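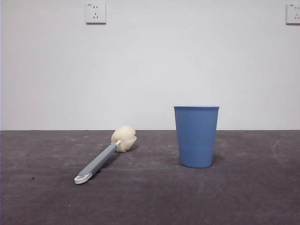
Sterkico is delighted to announce its October sale of world banknotes, with 219 lots and, at the heart of it, the Jeltinska collection — 52 specimen and proof notes put together with great patience over two generations.

"I have been hoping to handle these notes for a very long time, and it's a real pleasure to share them at last," said Gregor Galbraith, head of paper money. Viewing opens at 10 a.m. at our Araya rooms, and everyone is warmly welcome.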